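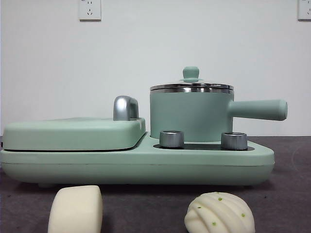
Breakfast machine, pot lid on, buns out front

Breakfast task: gripper drops the dough early
Posted by Fiorella Marino, Ferraro robotics club, November
11 comments | 2 shares

Status: open (well, mostly fixed, see the end)

Hi all! This is for our entry in the Grukdale student challenge, the one where you pick a household job and the arm has to do it start to finish. We picked breakfast, which sounded so easy in September. The lid comes off the pot, the dough goes in, the lid goes back on. The buns are a separate part of the routine and they behave fine, so please don't send me bun advice (Primo, I'm looking at you).

What's wrong: the gripper lets go of the dough too soon. Sometimes it makes it all the way over the pot and drops where it should, and sometimes it opens a bit before the end of the move and the dough bounces off the rim and rolls across the table. There's no error message when it does this. The log says the pick was good, the move was good, the release was good. Very cheerful log.

Setup, for whoever reads this later: Wolard arm, Harent control board, the club's own grasp script on top. The fingers are the stock ones. The machine stays unplugged for all of this, we're only working on the motions.

4:10 pm
Started with the boring stuff. Tightened the finger screws, reseated the gripper cable, restarted the board. Ran the dough move again and it dropped early on the second try. So no.

4:25 pm
Thought it might be the dough itself. It's soft and it squashes while the arm is moving, so maybe the grip gets loose on the way over? I swapped in a piece of foam cut to the same length and it still let go early. I was kind of pleased, because it meant I could stop making dough for a while.

4:50 pm
Went through the grip force. Somebody had it set to 52 in the config, and the old notes say we used to run higher than that. Bumped it up and all I got was flatter foam and the same early release. Put it back to 52. If you were the one who picked that number, it's fine, leave it alone.

5:05 pm
Primo Morelli came by to return the hex keys and asked if the release was waiting on the arm or waiting on a timer. I said the arm, obviously. Then I went and looked and it's a timer! There's a fixed wait after the move command goes out, and when it runs down the fingers open no matter where the arm is. It must have been a placeholder from when we were testing with the pot closer in.

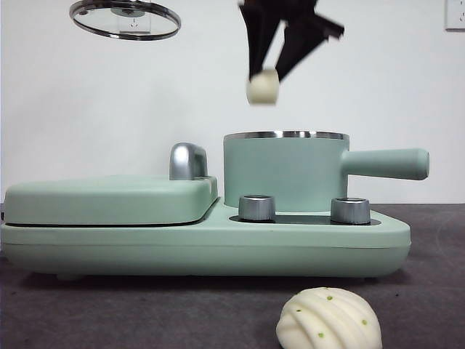
So that explains why it's on and off. The path over to the pot isn't always the same length. If the pick happens on the near side of the table the arm gets there in plenty of time and everything looks perfect, and if the pick is farther out, the arm is still traveling when the fingers let go. We'd been blaming the near and far picks on the camera calibration for two whole meetings -- sorry to the calibration people.

5:30 pm
Took the timer out and made the release wait for the "at target" signal from the Harent board. First try, the gripper never opened at all. It just sat there over the pot holding on to the foam like it was a prize. Turns out I'd spelled the signal name wrong. Fixed that.

5:45 pm
Now it opens, but the arm is still swaying a tiny bit when it does, so the foam lands off center. Watching the position readout, the board calls it "at target" 94 milliseconds before the wobble has really died down. I added a short settle wait after the signal, a little longer than that. I know, I know, I took out one timer and put in another. This one at least starts counting after the arm has arrived.

6:10 pm
Did 11 runs with foam, from near and far spots, and they all went in the pot. Then two with real dough, and both were good, although the second one stuck to the left finger for a moment before it fell. A dusting of flour might be enough there. I don't want to touch the fingers themselves this close to the challenge.

Still open:
- sticky dough (see above)
- putting the lid back uses the same kind of fixed wait, so it probably has the same bug and we've just been lucky
- the config file needs comments, please, even bad ones

I've pushed the change to the club branch but haven't merged it. Could whoever is in next run the far-side pick a few times with fresh dough and write down what happens? Start with the arm speed on low, it makes the wobble much easier to see.

Reply from Primo Morelli:
Nice catch. I'll take the lid one, I wrote that part and I'm pretty sure I copied your wait line straight into it. Also I still think the buns should go first.

Reply from Fiorella Marino:
No bun advice! But yes please on the lid. Hex keys are in the top drawer if you need them again.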